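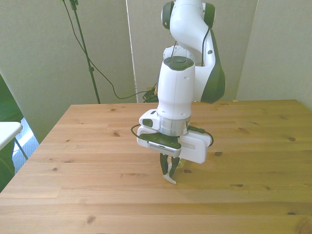
Light pine table top.

Wiping down glued pine. Dust first, with the grain. Keep water off the joints and apply any cleaner to the cloth. A 600 ml mix does 33 wipes at our bench in Urthorpe.

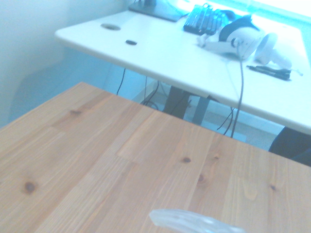 Ruby-Lee Cosgrove asks whether knots need extra oil. They do not. Treat them as the rest of the board and buff after ten minutes.
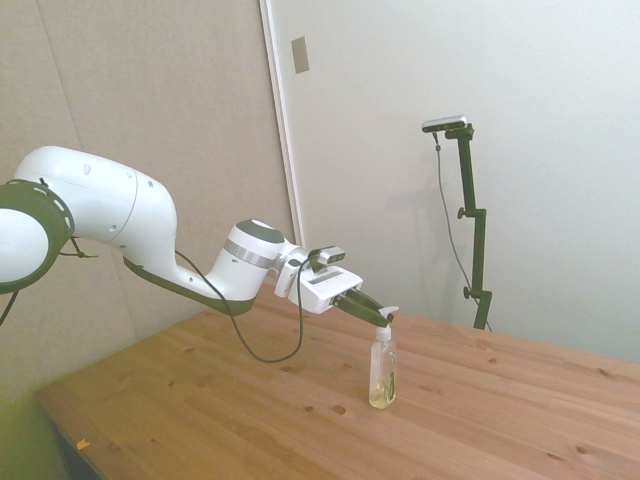
Clear spray bottle with trigger head, liquid in the lower half.

Store bottles upright, nozzle closed. Rinse the trigger monthly.

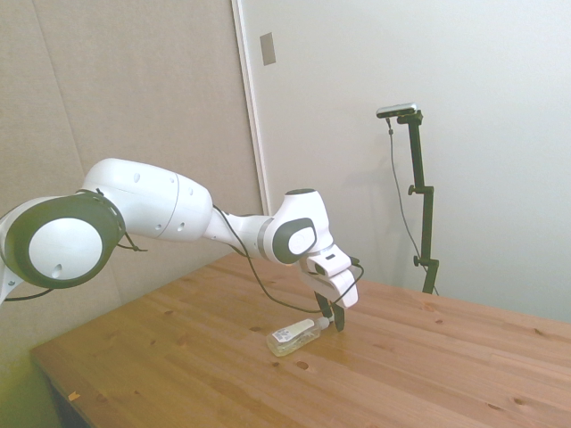
Fanni Simon writes that hers leaked at the collar until she changed the washer. Check the thread for grit as well.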